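Tultoreck Jarnik Teaching Kit

Leader arm, follower arm, work board and recording software for teaching pick-and-place tasks by hand

Part of the Jarnik desktop series
Availability: in stock, ships Friday
Skill level: some assembly experience helpful

Overview

The Jarnik Teaching Kit lets you show a small arm a task and save what you showed it. You hold the leader arm and move it through the job. The follower arm copies each joint as you go, and the software writes the joint positions and the camera view to disk. One pass through the task is one episode. When you have enough episodes, you can replay them as they are or export them to train a policy.

The kit is sold to schools, university labs and people working at home. Both arms are 3D printed and driven by hobby servos, so a broken bracket can be reprinted overnight and a worn servo can be swapped with a screwdriver.

Two ways to teach

Remote mode. The leader arm has the same joint layout as the follower, with the gripper replaced by a trigger handle. Squeeze the trigger and the follower's fingers close. Most customers use this mode because their hands stay out of the camera view.

Hand-guided mode. The follower's servos are released and you move the follower itself. A foot pedal starts and stops the recording. This works well for short moves and for setting waypoints. It is less suited to tasks where the gripper has to hold something firmly, as you are then working the fingers yourself.

You can switch modes between episodes but not during one.

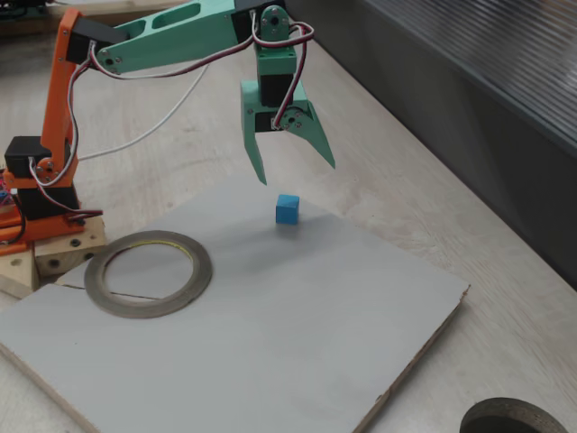

Start with one object and one target position. A small cube is a good first object, and we suggest recording 21 episodes before changing anything else. Move the cube a little between episodes so the recordings cover more than one starting point. Keep your approach slow and come down from above with the fingers open. If you fumble a grasp, press the pedal twice to drop the episode and go again.

Printed parts come in mixed colors depending on what is on the spools that week. If you need a single color for vision work, put a note on the order.

What is in the box

Follower arm, assembled and tested
Leader arm with trigger handle
Controller board and power supply
Foot pedal, 2 m cable
USB camera with clamp
Spare servo horns and screws
Printed quick start guide

The computer is not included. The recorder runs on Linux and Windows and needs two free USB ports, one for the controller and one for the camera.

Setup notes

Fix the follower to something heavy or clamp it down. A loose base shifts when the arm stretches out, and the replay will miss. Mark the position of the work board with tape so you can put it back after cleaning up.

Leave slack in the servo cables at the wrist and shoulder. Turn each joint through its full range by hand before you power on, and check that nothing pulls tight.

Run the calibration once for each arm. It takes 7 minutes and asks you to hold 13 poses. Repeat it after you replace a servo.

Questions we get

Can I use two followers with one leader? Yes, with the Bridora splitter, sold separately. Both followers copy the same motion.

Does the leader push back when the follower hits something? No. Watch the gripper and ease off when it stops moving.

Can I edit an episode? You can trim the start and end in the recorder. Cuts in the middle are not supported.

Is the Sethi gripper compatible? Yes, from firmware 2 on. Recalibrate after fitting it.

Warranty and support

Servos are covered for one year. Printed parts are not covered, but the print files are in the download area under your account. For repairs and spare parts, write to Eilidh Jardine at the service desk. For school orders and class sets, ask for Parveen Butt. Please include the serial number from the underside of the controller board.

The service desk is closed for the first week of August.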